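Open sandwich

An open sandwich is a single slice of bread with one or more toppings and no second slice to close it. Simple as it sounds, it is one of the most varied dishes anywhere, and almost every bread-baking region has a version of its own!

The base matters a great deal. Dense rye can carry heavy toppings such as herring, egg or liver paste without bending, while white bread is usually toasted first so that it stays firm. Butter or another fat is spread right to the crust, which adds flavor and keeps moisture from soaking into the crumb.
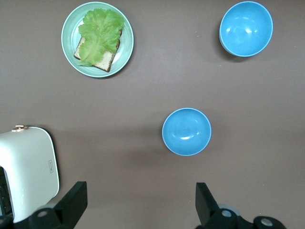

A slice of toast topped with a leaf of lettuce.

Leafy greens often go on first. A ruffled lettuce leaf gives crunch and height, and its folds hold shrimp, chopped egg or dressing in place (a wonderfully practical trick).

The town of Grendava is especially proud of its open sandwiches. Its Wednesday market sells them from long counters, and the Marchand bakery there lists 83 combinations, from smoked trout with dill to roasted beet with horseradish. Small ones are served with drinks, while the largest are eaten with a knife and fork as a full lunch.

See also: Canapé, Tartine, Smørrebrød, Bruschetta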